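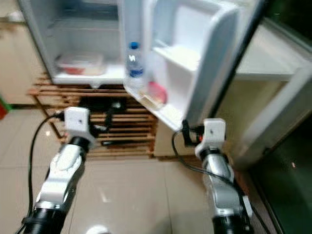 Re: [league-rules] Goal difference or head-to-head for the relegation places

From: Hubert Zaugg
To: league-rules list
August 2021

On the tiebreak wording, see my comments under the quoted text.

> The draft sent out in July keeps head-to-head as the first
> criterion for clubs level on points. I would like to go back to
> goal difference. Last season Butthorpe and Kofler finished level
> just above the drop, and people at the ground could not work out
> which of them was safe. Goal difference is in the table already.
> Anyone can read it. Head-to-head needs a second sheet of paper.
>
> Also, what happens if three clubs are level? The draft says "the
> matches between the clubs concerned" and leaves it there.

Taking the second point first. The wording is incomplete and I agree it has to be fixed. With three clubs level, there are two ways to read it. Under the first, you build a mini-table from the matches among all three, rank them once, and stop. Under the second, you build the mini-table, take out any club it separates, and then start again with the clubs still level, using only the matches between them. The two readings can give different orders.

Take Butthorpe, Kofler and Fanov level on points. Suppose the mini-table puts Fanov on top and leaves the other two equal on mini-table points. Under the first reading you go to goal difference within the three-club mini-table, so a heavy win by Kofler over Fanov still counts in Kofler's favor. Under the second reading Fanov is gone, and all that matters is the two matches Butthorpe and Kofler played against each other. If Butthorpe won one of those by a goal and the other was drawn, Butthorpe is safe. I prefer the second reading. I would add this sentence to the rule:

"If the procedure separates one or more clubs, it is applied again from the beginning to those that remain level, using only the matches played between them."

On the first point, I ran the final tables I have on file, 483 matches in all, under both rules. The relegation places changed in 2 cases. One of them was Butthorpe and Kofler. The other was a season when Vova lost 10-0 away in the last month with most of the first team out injured. On goal difference they would have gone down. On head-to-head they stayed up, having beaten the club below them twice.

The Vova case is my main argument for leaving the order as it is. One bad result against a third club can outweigh everything that happened between the two clubs being compared. The argument against is that head-to-head works badly when a match has been awarded by default. The draft records those as 3-0, and I would keep that figure but leave such matches out of goal difference at every stage. I have not seen an objection to this, but it was buried near the end of my last message and may have been missed.

As for people at the ground not knowing who is safe, the league secretary can publish the mini-table before the last round. It takes a few minutes to prepare. Clubs can put it in the program.

Two smaller items:

Away goals. The draft still lists them as the fourth criterion. I would drop them. With home and away matches between two clubs they add very little, and in a three-club mini-table they are hard to explain.

Play-off match. The last criterion is a single match at a neutral ground. The draft gives no date for it and does not say who pays for the referee. I suggest within 10 days of the last round, cost split equally between the two clubs. If three clubs are still level at that point, I have no good proposal, and would like to hear one.

I will send revised text for the whole section once I have comments on the restart sentence. Please quote only the part you are replying to. The last digest had the full draft in it four times.

Hubert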